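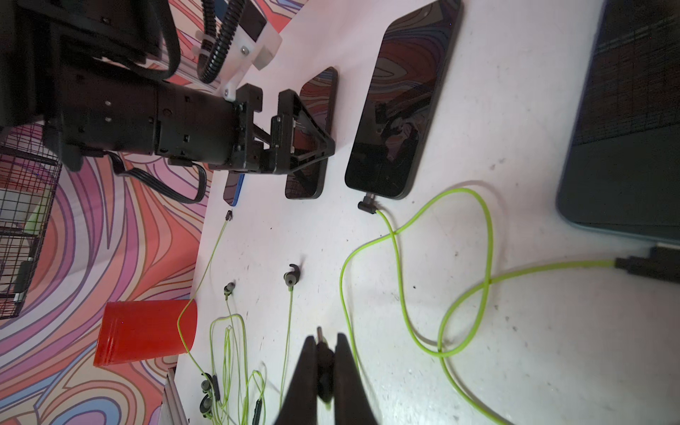

Schedule C: Items Not Yet Approved

The capital request for the Skirkeck site closed at noon, and at twenty to ten Hidayah Pattinasarany still had one line without a figure in it. Line 19 read "Second cell, two arms, complete". The word "complete" was the difficulty.

She took the form down to the test room, where Teguh Wuisan was running the cable task. The purpose of the task was set out in the bid to Laltico, a firm that took back old phones and earphones by the crate and paid people to pull them apart from one another. Laltico wanted a price per crate. To give a price per crate, Skirkeck needed a rate, and to get a rate with any margin on it they needed a second cell.

"What does complete include?" she asked.

"Arms, base plates, rails, panels, cabling."

"Grippers?"

"Grippers are consumables."

"They were capital last year."

"Last year we didn't break them."

She wrote "grippers: see revenue" in the margin and initialled it. The form allowed three marginal notes per page. This was the second.

Teguh stopped the run and saved the log. He was a careful man who kept his spending in a spreadsheet with a tab for each arm. The left arm had cost more than the right in every quarter, and he had drawn no conclusion from this in writing.

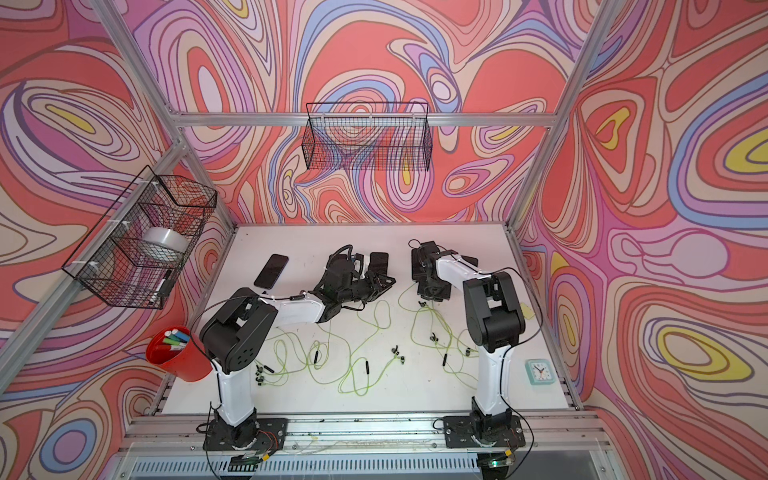
"Plerkeo have quoted again," he said. "Same arms, new terms. The unit price holds until the end of October if we take the service plan."

"How much is the plan?"

"176 a month, each arm."

"And without it?"

"Without it we pay for callouts. We had one callout last year. It was 444, and the fault was a connector."

Hidayah did the sum on the back of the form. Two arms on the plan for a year came to 4,224. The same money would buy nine callouts with some left over. She showed him the result. He read it twice and agreed that it was correct.

"Darmawan wants the plan," he said.

Darmawan Goh was head of operations. He had once waited 19 days for a motor and had signed every service plan put in front of him afterwards. His view was that a budget should record what a department was afraid of. Hidayah's view was that it should record what a department would spend, and the two of them had exchanged several polite memoranda on the subject.

She rang him from the corridor.

"Take the plan off," she said, "and I can give you a spare gripper for each arm, on the shelf, from the first day. There would be money over for a spare motor."

"What is the lead time on a motor now?"

"I don't know. I can find out."

"Find out," said Darmawan, and put the phone down.

Wulan Saragih in purchasing found out. The lead time was unchanged. Plerkeo's plan covered fitting and travel, and it covered parts "subject to availability", a phrase that appeared on page four and again, in smaller type, on page six. Wulan sent both pages with the phrase underlined and no message.

At ten past eleven Hidayah rewrote line 19 as five lines. Arms, two. Frame and panels, one set. Power and cabling, one lot. Spare grippers, two, moved back to capital with a reference to the asset policy. Spare motor, one. She struck out the marginal note, and then had to ask whether a struck-out note still counted towards three. Chia-hao Tsao in finance believed that it did. He also asked what the 100 on the last line was for.

"Cable ties, tape, pens," she said.

"That's stationery."

"It's what holds the thing together."

He said he would need it worded differently. She put "sundry fixings" and he accepted it.

Darmawan signed at eleven forty. He read page four, then page six, then asked for a chair. Under the signature he wrote "motor to be ordered first", with the date, 13 Oct 2018, and underlined "first".

Hidayah carried the copy back to the test room. Teguh had started the next run and was watching the counter on his screen. She told him that he had his second cell, subject to Laltico.

"And the grippers?"

"Capital."

He opened the spreadsheet and added two tabs.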